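Open day at the Likari workshop, Grovamstead – my notes and some questions

stepan_ch
Jun 28, 2020
I promised in the other thread that I will write something after the visit, so I try. Sorry if it is long.

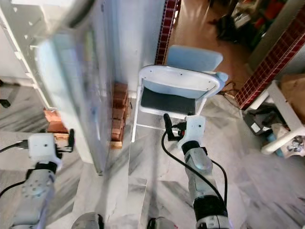

We were a group of 12 and the tour took most of the afternoon. The first part was a talk with slides, and I will skip it, you can find the same on their page. The second part was the two-arm machine working at floor level, and for this I had traveled. The operator moves a pair of handles and the arms follow. Later the same task is tried without the operator, from the recorded runs. They told us they have 2,000 recorded runs now and that they want to have the double by August.

What I liked: the delay between the hand of the operator and the gripper was very small. I could not notice it from where I was standing. What I liked less: the shiny floor. I asked if reflections disturb the cameras and the answer was "sometimes", and then we went to the next station.

I have two questions for people who know more. First, is it normal to have the cables outside the arm like this? Second, why fingers so thin? For a brick I would choose something wider.

Stepan Chornovol

mortarboard
Thank you for writing it up. I had a ticket and could not go.

Cables outside is normal on anything that gets modified every week. You route them inside when the design is frozen. I would worry more about a loop hanging low, it will catch on a chair leg sooner or later.

Gadska_fan
I was in the morning group and I must say I came home disappointed. Three tries at the same pick and the guide talked over all of them. For comparison, the Gadska demonstration last year had the machine running alone the whole hour, and they let you put the objects where you wanted.

stepan_ch
@Gadska_fan In our group it was different. It missed one time, the operator went back and did it again, and the guide kept quiet until it was finished. Maybe they learned from the morning.

I was not at Gadska, so I can't compare. But I have read that the table there was fixed and the lights were always the same. Here it is a room with furniture and things lying on the floor – for me this is the harder problem.

Gadska_fan
Harder, yes. But if the thing is driven by a person, then the person solves the hard problem. I did not pay 20 dollars to watch a person be good with handles.

mortarboard
That is a bit unfair. Without the driven runs there is nothing to train on. The question to ask them is how many of the 200 test runs they mention in the leaflet were without the operator. Did someone ask?

stepan_ch
A lady from Mnguni asked exactly this. The answer was "a part of them", no number. I wrote it in my notebook with a question mark. I can send them an e-mail.

quietbearing
About the fingers. Thin ones get under edges and between things. With a wide pad you hold a brick nicely and then you can't pick up anything flat from the floor. We changed ours two times and came back to thin, with a rubber sleeve that we replace when it gets smooth.

stepan_ch
@quietbearing Thank you, this is clear. Do you glue the sleeve or does it stay by friction?

quietbearing
Friction only. Glue was a mess.

Gadska_fan
If you do write to them, ask also if the next open day will have smaller groups. With 12 people I saw mostly backs.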